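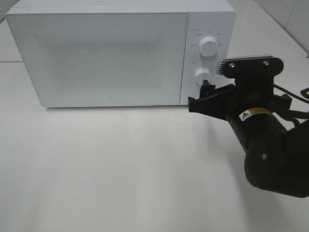 Akua Nyarko wrote in to ask whether she could skip this part of the guide, because her Wotus arm had turned the timer knob fine on the first try. Mine did too. Then it stalled on the next one with fault 415, so please stick around!

Section 6: Knob and door faults (415 and 101)

Fault 415 means the gripper pushed against something that wouldn't move. With microwaves it's nearly always a knob that's a hair off from where the arm thinks it is.

CAUTION: Hit the stop button before you put a hand anywhere near the fingers. Clearing a fault on the screen does not cut power to the arm.

1. Press stop and wait for the brake click.
2. Unplug the microwave. (I forgot this once. Don't be me.)
3. Back the gripper away from the panel using the pendant, at the slowest speed.
4. Close the fingers all the way.

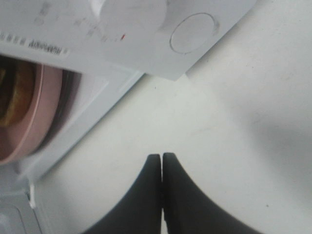 5. Open Akolgo, go to Tools, and run Finger Zero. Leave the fingers alone while it counts up to 2,000, and don't bump the table.
6. Teach the knob position again, then save it under a new name so you can go back to the old one.

Note: if you slide the appliance even a little after step 6, you get to do step 6 again. Sorry!

Fault 101 is the door one. The arm expected the door to be somewhere else, and it quits before it runs into it.

7. With the arm stopped, swing the door open by hand, all the way.

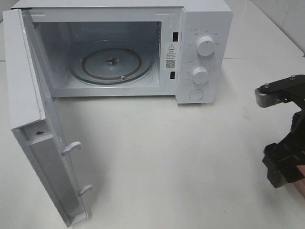
Couldn't you just teach it with the door half open, a reader in Wurnbridge wanted to know. You can, but I've had nothing but trouble that way, and a full swing is much easier to repeat.

8. Save the open position, close the door, and save that one too.
9. Set Door Speed to 400 and do a dry run with the microwave still unplugged.
10. Now try a plate run, with one hand on the stop button.

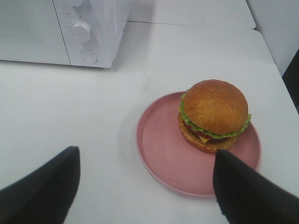
Photo: Flokitz user guide, updated 5/30/24

If 415 pops up during the plate run, go back to step 4. If it's 101, go back to step 7.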